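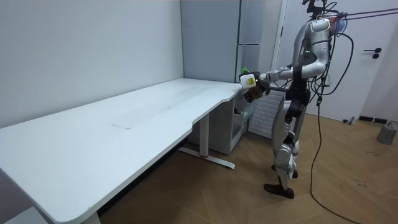 **Wullmont publishes its house rules for humanoid robots that handle bottles and other everyday containers**

Dec 11, 2019

Wullmont is pleased to share the first public edition of the Bisen Code, a plain set of working rules for humanoid robots used in kitchens, break rooms and other places where people come and go all day. The code is free to read and free to copy, and we hope a good many of you will scribble in the margins and send your notes back to us!

We began writing these rules for ourselves. Our Zultis project asks robots to do the small jobs that fill up a day, such as carrying a bottle to a desk or taking hold of its cap, and we found that our own teams were each doing things a little differently (sometimes from one shift to the next). So we went back through the notes from 3,715 handling sessions, argued over them in a friendly way, and settled on 30 rules, grouped into six short chapters.

Most of them are simple. A bottle should be held over the desk only as long as the task calls for. When a cap is to be turned, one hand takes the cap and the other supports the body of the bottle, low enough that the fingers don't crowd each other.

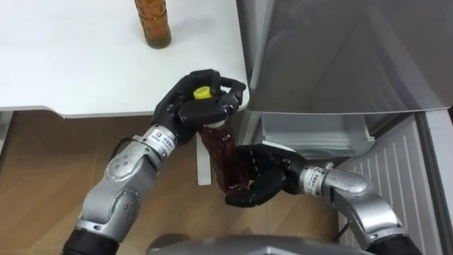 Grip force is set before the cap is touched and is never raised in the middle of a turn. If the bottle slips, both hands stop, and a person decides what happens next. Other chapters deal with trailing cables, clear walking space, labels on the arms, and who may stand within reach while the motors are live.

Our friends at Ševčík, who run a training shop of their own, read every draft and were kind enough to be blunt. At their urging we added a chapter on keeping records, which asks for a fresh check of the hands after every 1,000 grips and a short written note whenever something is dropped, however small the spill.

Wullmont will follow the code at all of its own sites starting this December. Comments are welcome from anyone who works with or near these machines, and every one of them will be read before the second edition is written.

Copies of the Bisen Code are available on request from the Wullmont press office.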